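What happens to the cleaners when the contract moves?
Project report by Yanti Khoo, 14 Mar 2024

I picked this topic because my aunt cleaned offices for Bulton and got a new boss three times without ever changing her mop cupboard. I wanted to know which of her rights moved with her. Quite a lot, as I found out -- but not everything people think.

When a cleaning contract goes from one firm to another, the staff usually transfer too under TUPE, and their pay, hours and length of service should go with them. Workplace pensions are the messy bit, and I spent most of February getting my head round them. 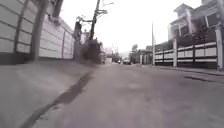 Who I asked

I sent a short survey to cleaners who had moved from Zustow to Tranerari, and 233 came back (I was thrilled!). I also did 4 longer interviews. Chaltu Endale had kept every letter since her first shift, and she let me read the lot.

Most people knew their hourly rate was protected. Far fewer knew they could elect someone to be consulted before the move.

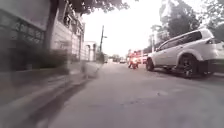

What I'd do differently

My question on holiday pay was badly worded, so I've left those answers out. Mr Greenberg also said I should have talked to a manager, and he's right. I did write to Tranerari twice -- no reply so far, but I'll add a page if they get back to me.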